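In defence of the boring bin

I have been pulling things apart and putting most of them back together for a good long while now, and if you had told me in my early days that one day I would sit down and write an essay about plastic tubs, I would have laughed and gone back to hunting for a screw under the fridge. But here I am with a cup of tea, and I do have feelings about tubs, and they have been building up since February.

February is when I finally gave up on my parts cabinet. You know the sort, a great wall of tiny clear drawers, each with a paper label. Mine was a Tisoder, it cost me $399, and I was so proud of it the day it went up that I made my whole family come out to the garage to admire the colour (a sort of dusty grey, very smart). The brochure said it would hold 2,000 small components, and I'm sure it would, if you were the kind of person who could remember which drawer you had decided was for "connectors, misc" and which was for "connectors, other". I am not that kind of person. I would take a gadget apart on the kitchen table, put everything carefully away in its proper category, and then a week later spend an entire evening going from drawer to drawer trying to get the same gadget's bits back into one place.

So my opinion, for what it's worth, is that most of us who tinker at home have been sold the wrong idea of tidy. We've been sold the idea that tidy means sorted by type, every wire with the other wires and every board with the other boards. That makes good sense in a shop. At home, where you've got one or two jobs on the go and dinner to cook in between, I think the parts of a job should stay together, in the open, on something with a rim, until the job is finished.

I lay a sheet of plain white paper down first, and I'd urge you to do the same. It costs next to nothing and it makes such a difference to tired eyes! A black screw on a dark bench may as well be on the moon, but on white paper it sits there waiting for you. You can also write on it. My sheets end up covered in arrows and little notes to myself, things like "this end up" and "ribbon goes UNDER", and I've kept a few of the better ones in a folder for no sensible reason at all.
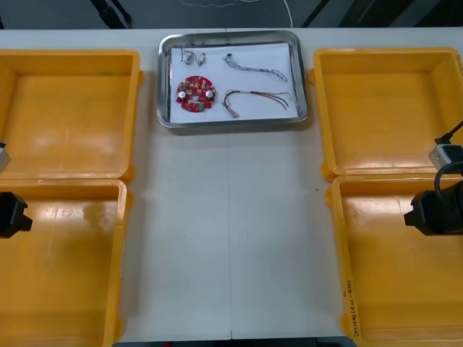 Do you really need empty bins sitting out when you're only working on one small thing?

I'd say keep them out, because the parts you haven't got to yet will need somewhere to go, and you want that somewhere ready before your hands are full. Mine live at the edges of the bench and the work stays between them.

I know the argument on the other side, and it's a fair one. Open bins gather dust. They take up room that you could be using to spread out a diagram or rest an elbow. A friend who swears by her Venudov case, with its foam inserts and its lid that clicks, tells me that she can pick the whole lot up and carry it to the car, and I can't say the same. If you have a cat, or a toddler, or a door that opens onto the wind, then please buy the case and don't listen to me.

But a lid is also a way of forgetting. I had a Babalola kitchen radio in a lidded box for the best part of two years, all its insides neatly bagged, and I never once thought of it. When I moved it into an open tray, with its board and its cables lying there looking at me every time I came in for the secateurs, I had it back together in 2 evenings. The wiring was a bit of a puzzle, I'll admit, but it was a puzzle I could see.

Colour helps too, and I'm fussy about it. I like a bright bin. Grey and black ones seem to sink into the bench, and yellow is a cheerful thing to look at in the middle of winter. The metal tray I keep for whatever I'm working on right at that moment, so the eye learns where to go. It doesn't have to be fancy. Mine came out of the Skesent kitchen clearance, along with a colander I didn't need.

The cabinet is still on the wall, by the way. I've started keeping seeds in it.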